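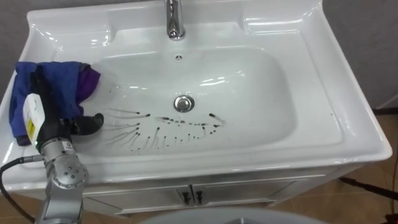 What is Kernevel announcing?
Kernevel is bringing out the Zalovis cloth, a reusable cleaning cloth for bathroom sinks and vanity tops. It goes on sale in August at Pacheco hardware stores and through the Kernevel website.

The cloth is made for glazed ceramic basins, where dried dirt tends to collect low in the bowl and next to the drain. It is used with plain water and a drop of dish soap. Scouring powder should be kept off chrome faucets and drain stoppers. 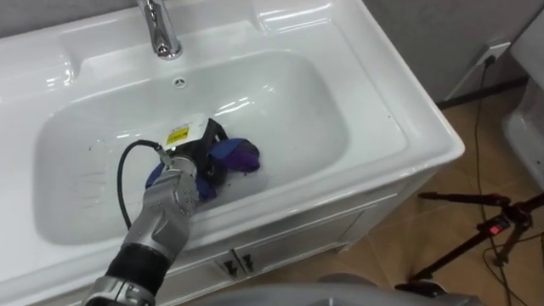
How should the cloth be washed?
Machine wash it warm with other towels and hang it to dry. Fabric softener leaves a film in the fibers and should be left out.

Kernevel gave sample cloths to 80 households in Fakia this spring and asked them to wipe down the bathroom sink every Thursday. Most asked for a larger cloth, and the size was changed before production.
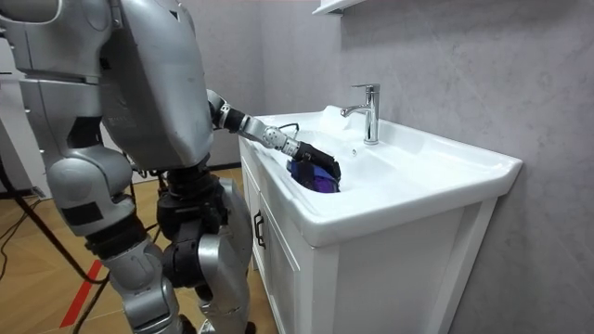 "People scrub the bowl and forget the overflow hole and the ledge behind the faucet," said Milagros Cabrera, product manager at Kernevel. "We wanted a cloth thin enough to fold over a finger and get in there."

The first run is 2,000 packs, with 500 set aside for Pacheco's Fakia store.
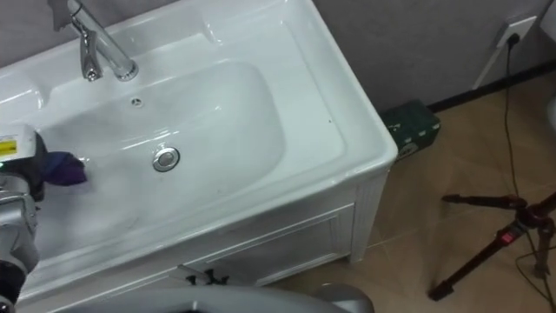 Each pack costs $9 and comes with a printed care card. Stores that want to carry the cloth can write to the Kernevel sales office.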